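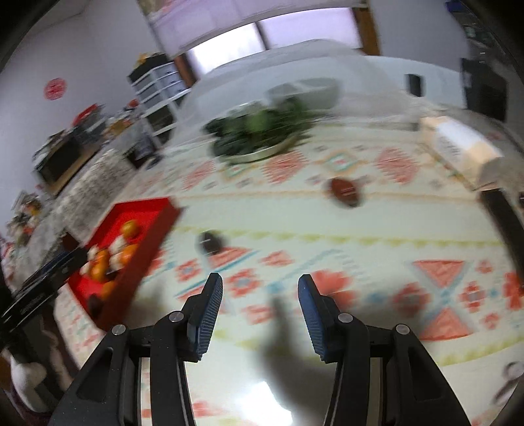

Gripper open over the printed cloth, red fruit tray at left.

Automatic segmentation goes live at Reden

The Jistthorpe office of Reden has moved its manipulation recordings to automatic segmentation. The software, Hegde, was switched on in August and now handles every pick-and-place session recorded with the hand-held grippers. Until then, each recording was cut and labeled by hand.

The recording work itself stays manual. An operator holds a gripper in each hand, moves objects between a tray and an open surface, and repeats the task with the objects in new positions. The recordings are later used to train robot arms on the same motions. Produce is used often, as fruit varies in size and surface and tends to roll when the jaws close off center.

Under the old process, a labeler watched each recording and marked four points: approach, contact, lift and release. A session of 200 picks took most of a shift. Contact was the slowest point to place, and two labelers working on the same recording often disagreed on it by several frames.

Hegde reads the jaw opening and the motion of the tool, then proposes all four points. Each one gets a confidence score. Anything under the threshold goes to a review queue, where a person accepts the mark, moves it or rejects the pick. During the trial, roughly 30 of every 200 picks went to review. Most were fruit held at one edge of the pad, or cases where the jaws closed a second time before the lift.
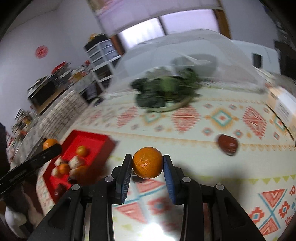 Mandarin gripped between the ridged pads. A second tool reaches toward the tray.

The labeling team has been reorganized as a result. Of the four labelers, three have trained as operators and now divide their week between recording and review. The fourth, Cristian Cárdenas, maintains the threshold settings and writes the weekly error report. No positions were cut, although a planned hire for labeling was withdrawn and the budget moved to a second recording station.

Opinions on the change are mixed. "The review queue is harder work per minute than labeling was," Cárdenas said. "The easy picks used to give you a rest. Now you only see the bad ones." Review blocks were first set at half a shift. They have been shortened to an hour, with recording or setup work between them.

Recording has its own load. Rianne Nijs, who runs the operator schedule, said wrist fatigue is the main complaint among the former labelers. Operators now swap after every 30 picks and alternate between the two stations. A lighter grip handle is on order from Hinda, but no delivery date has been confirmed.

One effect was not planned for. Operators who also do review have started to change how they record – they pause briefly before closing the jaws, which makes the contact point easier for the software to place. Nijs has asked them to stop. A pause that helps the segmentation also ends up in the training data, and the arms would learn to copy it. The operator guide has been updated, and picks with a visible hold before contact are now tagged for exclusion.

Questions about the review queue go to Cárdenas. Shift changes still go through Nijs.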